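Neues vom Greifer: Die Sortiererei geht weiter

Wer im Oktober beim Werkstattabend war, kennt unseren Arm noch als das Ding, das vor allem gegen Tischkanten gefahren ist. Seitdem haben Thaddäus und ich wirklich viel geschraubt! Das Handgelenk hat ein neues Lager bekommen, die Steuerung heißt jetzt offiziell Stonier (Armelles Vorschlag, ich war für Ham), und beim Zugreifen regeln wir endlich die Kraft mit. Vorher hat er einen Schaumball genauso gepackt wie einen Baustein, und das sah man dem Schaumball danach auch an.

Geübt wird mit Spielzeug, und zwar querbeet, von Igelbällen bis zu geknoteten Seilen:

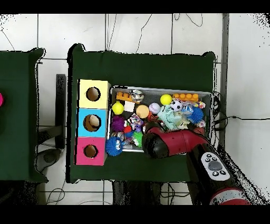
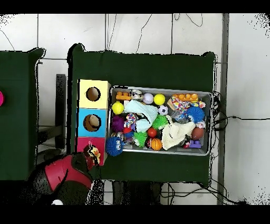
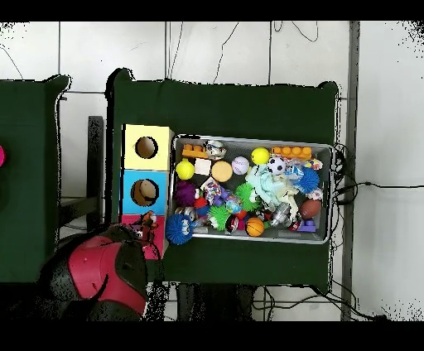
Am meisten Ärger machen mir im Moment die Stoffsachen. Ein Ball ist ein Ball, den findet die Software auch halb verdeckt, aber ein zerknülltes Tuch sieht jedes Mal anders aus, und wenn man es am falschen Zipfel erwischt, kommt die halbe Nachbarschaft mit hoch. Régis meint, wir brauchen schlicht mehr Übungsgriffe. Rund 2.000 haben wir aufgezeichnet, bei 3.000 wollen wir neu trainieren und dann schauen, ob die Seile besser klappen (ich tippe auf nein, er auf ja, es geht um einen Kuchen).

Offen ist noch die Sache mit den Kabeln. Ich hätte gern einen ordentlichen Kanal am Boden entlang, am liebsten 40 Millimeter breit, damit auch die dicke Leitung reinpasst. Falls bei jemandem im Keller so etwas herumliegt: her damit! Und wer Lust hat, abends mal ein, zwei Stunden mitzusteuern, meldet sich einfach bei mir oder bei Thaddäus. Vorkenntnisse braucht ihr keine, Geduld schon eher.

Eure Lizelle

Zuletzt aktualisiert: November

Kontakt | © Offene Werkstatt Birkadstead | Nach oben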